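Halb elf abends, Küche. Die Spülmaschine läuft, und ich schaue ihr mit mehr Respekt zu als sonst. Sie kann genau eine Sache, und die kann sie, ohne dass jemand mit einem Klemmbrett danebensteht.

Heute wieder Tüten. Ich hatte gehofft, wir wären mit den Tüten durch. Gestern hieß es noch, wir gehen jetzt zum Teller über, der Teller sei »ein dankbares Objekt«, und dann kommt Hendrik Sithole um kurz nach neun mit seinem Kaffee herein und sagt, Drandden möchte doch lieber noch mal Folie sehen. Drandden bezahlt, also sehen wir Folie. Der Teller blieb trotzdem auf dem Tisch, als Versprechen vermutlich.

Aufgabe laut Zettel: Tüte fassen, anheben, in die Tischmitte bringen, Inhalt entnehmen, auf den Teller legen. Wer das liest, denkt an einen Vormittag. Ich habe es selbst gedacht, als ich bei Skovow anfing, und meiner Schwester am Telefon erzählt, bis Weihnachten räumt das Ding mir die Einkäufe ein. Sie fragt seitdem jedes Mal nach, mit dieser bestimmten Stimme.

Das Problem mit durchsichtiger Folie ist, dass sie durchsichtig ist. Ich sehe eine Tüte, weil ich seit Jahrzehnten Tüten kenne und weiß, dass da, wo es glänzt, vermutlich eine ist. Die Software sieht Glanz. Vor dem großen Fenster sieht sie sehr viel Glanz. Gegen Vormittag zog die Sonne über die Tischplatte, und der linke Arm fuhr mit großer Entschlossenheit auf einen Lichtfleck zu, schloss die Finger und hob ihn hoch. Dann brachte er ihn in die Mitte und legte ihn ab. Laut Protokoll: Schritt eins bis drei erfüllt. Ich musste es von Hand auf »fehlgeschlagen« setzen und kam mir dabei kleinlich vor.

Wir haben dann das Rollo halb heruntergelassen. Hendrik war dagegen. In einem echten Haushalt lasse auch niemand wegen der Einkäufe das Rollo herunter. Da hat er recht. In einem echten Haushalt hätte aber auch schon jemand die Tüte genommen und die Sache wäre erledigt.

Der rechte Arm ist der bessere. Das darf man nicht sagen, beide sind gleich gebaut und laufen mit demselben Modell, aber jeder, der länger als eine Woche in dem Zimmer sitzt, hat einen Lieblingsarm. Der rechte kommt schräg von unten, stupst die Ecke der Tüte an und bleibt dann einen Moment stehen, bevor er zugreift. Es sieht aus, als würde er nachdenken. Er wartet auf den Rechner. Ich finde es trotzdem sympathisch. Der linke wartet auch auf den Rechner und sieht dabei aus wie jemand, der im Supermarkt vor dem Regal steht und vergessen hat, was er wollte.

Vor der Mittagspause haben wir 10 Durchgänge am Stück gemacht, weil Frau Dambrauskienė für ihren Bericht eine Reihe ohne Unterbrechung braucht. Sie saß hinten mit dem Rechner auf den Knien und sagte die ganze Zeit kein Wort, nur beim siebten, als die Tüte sich auf der Fingerspitze drehte und ganz langsam wieder herunterrutschte, machte sie »hm«. Das »hm« steht jetzt auch im Protokoll, der Praktikant schreibt alles mit. Zwei Durchgänge waren brauchbar. Einer davon war schön, richtig schön, die Ecke gefasst, die Folie straff gezogen, der andere Arm hielt gegen, und für ein paar Sekunden sah es aus wie jemand, der in einer Küche steht und etwas auspackt. Danach ließ er alles los. Aber die paar Sekunden, die hätte ich gern meiner Schwester gezeigt.

Mittags Linsensuppe. Im Flur lief wieder dieses Werbevideo von Pullness, das der Vertrieb so mag, ein Haushaltsgehilfe mit cremefarbenem Gehäuse, der ein Handtuch faltet und danach ein Glas Wasser bringt. Hendrik zählt bei dem Video immer die Schnitte. Ich achte auf das Handtuch: nach dem zweiten Schnitt hat es eine andere Kante oben. Vielleicht ist es auch ein anderes Handtuch. Man soll den Leuten nichts unterstellen, aber ich habe hier einen Nachmittag lang versucht, einer Maschine eine Socke beizubringen, und seitdem bin ich bei Textilien misstrauisch.

Der Preis, den sie nennen, ist 290 im Monat, zur Miete. Dafür käme bei mir sehr lange eine Person aus Fleisch und Blut, die auch hinter der Heizung wischt und sagt, wenn der Käse schlecht geworden ist. Andererseits, und das muss ich mir hier ins Heft schreiben, damit ich nicht nur herumnörgele: Als ich anfing, konnten unsere Arme die Banane aus dem Korb nicht von der Tischkante unterscheiden. Jetzt nehmen sie die Banane, wenn man sie darum bittet, und meistens nehmen sie nur die Banane. Mit Plüsch klappt es auch ordentlich, Plüsch verzeiht viel. Man kann danebengreifen und hat trotzdem ein Ohr. Wenn ich also ein Kinderzimmer hätte, in dem ausschließlich Plüschtiere herumliegen, in ausreichendem Abstand zueinander und bei bedecktem Himmel, würde ich ernsthaft überlegen.

Der Schraubenzieher ist ein anderes Kapitel. Er steckt seit Tagen im Spielzeugkorb. Ich hatte ihn gebraucht, um am linken Greifer etwas nachzuziehen, dann klingelte das Telefon, dann kam Folie. Hendrik will ihn jetzt drinlassen, als »realistische Störung«. In jedem Haushalt stecke irgendwo ein Schraubenzieher, wo er nicht hingehört. Bei mir liegt einer im Besteckfach, also habe ich lieber nichts gesagt. Das Modell hält ihn an schlechten Tagen für einen Teil vom Korb und an guten für einen Griff.

Nachmittags habe ich selbst gesteuert. Das ist der Teil, den ich mag und nach dem mir der Nacken wehtut. Man macht die Bewegung vor, die Arme machen sie nach, das System soll daraus lernen. Wir brauchen für die Folie 400 saubere Vorführungen, wir haben deutlich weniger, und »sauber« heißt, dass auch ich die Tüte nicht fallen lasse. Ich lasse die Tüte ständig fallen. Mit zwei harten Fingern pro Seite und ohne jedes Gefühl in den Spitzen bin ich schlagartig auch kein Mensch mehr, der Einkäufe auspacken kann. Heute habe ich für eine einzige Tüte so lange gebraucht, dass der Praktikant zwischendurch sein Fahrrad reingeholt hat. Als er wiederkam, hatte ich die Ecke. Er hat geklatscht, ich glaube, er meinte es nett.

Man lernt bei der Arbeit vor allem, sich selbst für ein Wunder zu halten. Ich habe vorhin zu Hause eine Tüte Zwiebeln aufgerissen, mit links, während ich mit rechts das Radio leiser drehte, und bin danach stehen geblieben und habe meine Hand angeschaut. Es war albern. Dann habe ich eine Zwiebel auf den Boden fallen lassen, und sie ist unter den Herd gerollt. Dort ist sie noch.

Kurz vor fünf rief Drandden an. Wann man denn damit in den Laden könne, Lager hinten, Ware aus dem Beutel, auf die Ablage. Der Mann war freundlich und hatte offenbar das Video von Pullness gesehen. Hendrik hat ins Telefon gesagt: »Das kommt auf den Beutel an«, und dann sehr lange zugehört. Ich habe auf den Zettel geschrieben: Karton? Er hat genickt und gefragt, ob Karton denkbar wäre. Karton war nicht denkbar. Die Ware kommt in Folie, die Ware ist immer in Folie gekommen, bei denen arbeitet eine Frau Ende fünfzig, die macht den ganzen Wagen vor der Frühstückspause leer und hört dabei Hörbücher. Die soll entlastet werden. Ich würde gern wissen, ob sie gefragt wurde. Ich würde sie auch gern einen Tag an unseren Tisch setzen.

Danach wollte Frau Dambrauskienė von mir eine Einschätzung für den Bericht, einen Satz, auf die Frage, ob Maschinen dieser Art heute schon Haushaltsarbeit verrichten können. Ich habe drei Fassungen geschrieben. Die erste war »nein«. Die zweite war eine halbe Seite lang und enthielt das Wort »grundsätzlich« in einer Dichte, die mir selbst unangenehm war. Abgegeben habe ich: »Einzelne Handgriffe ja, unter Aufsicht, bei festen Gegenständen und gleichmäßigem Licht.« Sie hat »unter Aufsicht« unterstrichen und gefragt, wie viel Aufsicht. Zurzeit sind wir vier Leute für eine Tüte. Sie hat das so aufgeschrieben.

Morgen dann ab 10 Uhr wieder, erst die große vorn, danach die zweite hinten, die enger gewickelt ist. Hendrik meint, die enge könnte leichter sein, weil weniger herumflattert. Ich meine, die enge ist schlimmer, man kommt nirgends drunter. Wir haben um ein Stück Kuchen gewettet, und wer verliert, muss ihn auch auspacken.

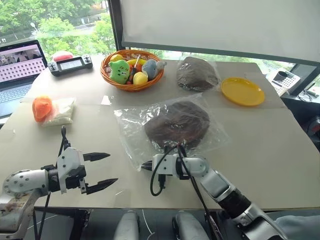

Mir ist noch eingefallen, dass ich den Klebestreifen hätte kaufen sollen, den matten, den man auf die Tütenecken kleben könnte, damit der Rechner etwas zum Anschauen hat. Hendrik nennt das Schummeln. Ich nenne es Haushalt, meine Mutter hatte auch an allem ein Stück Kreppband. Also vor der Arbeit noch zum Schreibwarenladen, und Zwiebel unterm Herd nicht vergessen. Spülmaschine ist fertig. Ausräumen muss ich sie selbst.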